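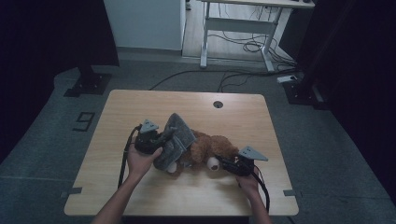

*Teddy bear in gray knit, on the table.*

My old landlord is being sued by his lender. I rented from Walter Rivadeneyra in Wosby for 6 years, so I read the whole filing, all 128 pages of it.

The bank is Ollden. It says Walter and his son Teófilo stopped paying in June on the loan behind the Cellville apartments. Walter's answer is that the bank agreed to a lower payment, $700 a week, and then went back on it. He has one email from a loan officer, Sheyla Sánchez, and it reads to me like a maybe.

I have no great love for either side. Walter fixed the heat when you called. He also kept $900 of my deposit over a carpet that was old when I moved in.

What I want to know is what happens to the tenants. Ngan-ling Chiang still lives in my old building and has had no letter from anyone. She is paying rent to the same office as before and keeping her receipts. The judge hasn't ruled on the bank's request for a receiver.

If you rent there and got a notice, please send me a copy. I'll post it with your name taken off.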